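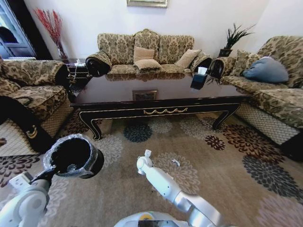

Homholm Election Office Sets Rules for Recount in Ward Council Race

HOMHOLM, November – The Homholm Election Office will recount by hand all ballots cast for the Drinditz ward seat on the city council, after a final machine count left the two leading candidates 10 votes apart.

City rules call for a hand recount whenever the margin in a ward race is under 25 votes. Neither candidate had to file a request, and the city will pay the cost.

The recount covers 281 mail ballots and all ballots cast in person at the ward's two polling places, Szénási Hall and the Drinditz branch library. It starts at 9 a.m. in the lower meeting room of the city office building and will continue on the following working days until it is finished.

"Each ballot will be looked at by two clerks, one named by each side," said Bianka Kovács, director of the Homholm Election Office. "If they disagree, the ballot goes in a separate folder and the canvass board rules on it in open session." 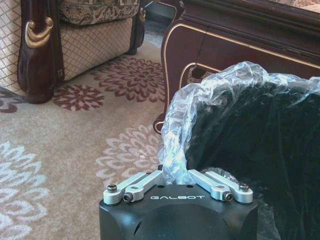 Ballots have been kept in sealed boxes in the office's locked storage room since election night. Seal numbers will be read aloud and checked against the polling place logs before any box is opened.

A further 171 provisional ballots were reviewed before the machine count was certified. Those found valid are already part of the total and will be recounted with the rest. Rejected provisional ballots will not be reopened.

Each candidate may have up to 300 minutes of observer time per day at each counting table, divided among registered observers as the campaign sees fit. Observers may take notes but may not handle ballots. Phones must be switched off inside the room.

The scanners used in the ward, supplied by Stenent, will stay under seal until the recount result is certified.

Results will be posted on the office door and on the city website after the canvass board signs them. No partial totals will be released.

Observer forms are available at the front desk of the Homholm Election Office.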